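April, late afternoon, sim bench

Picked up the teleop kitchen set again after lunch. Goal was to see if the demos Rodel has been calling clean are clean enough to train the door-opening policy on. I still doubt it.

Loaded the Retitier build with the marble and wood-grain textures and drove the arm by hand controller for most of an hour. Lag is better than it was in March. Depth is as bad as ever. From the wrist view I can't judge how far I am from a flat panel, and the grain doesn't help, it just swims as you get closer. I end up creeping in with the fingers open, stopping, backing off, creeping in again. Every one of those hesitations goes into the log as if I meant it.

That's my main complaint with the whole approach. We say we are showing the robot how to open a door. Half of what we record is a person squinting at a monitor. The Eltport people filter out pauses by speed threshold, and I tried that on 11 of my own runs. It took out the dithering and also took out the slow last bit before contact, where all the useful information is. Put it back.
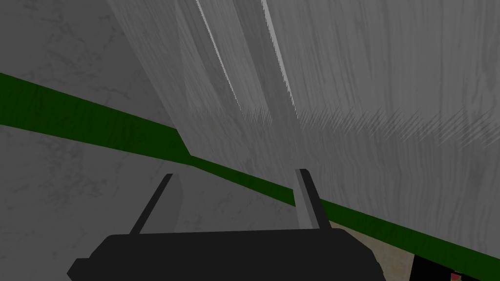 Maricel disagrees. She thinks the pauses are fine and that a policy with enough demos will average over them, and she asked why I keep blaming the operator when the texture stretching on the panels is plainly worse than anything my hands do. Fair point on the textures. I don't buy the averaging. If all of us hesitate at the same distance, the average hesitates there too.

Went through the replay log to check. Run 323 stalls short of the panel, fingers open, then commits. Run 676 is Xinyi driving, and she stalls in nearly the same place. Two runs prove nothing, but I'd like someone to plot closing speed against distance for the full set before we collect more. The plan calls for up to 4000 demos and I can't see the use of that many if they share one bad habit.

Also tried kinesthetic on the real arm for comparison, door taped shut. Much smoother approach — I can feel where the thing is — but my forearm is in the camera view the whole time, so the images are junk for training.

To do: fix the stretched texture, ask Đức for a second viewpoint in the operator window, rerun the same task with both views. No new collection until then.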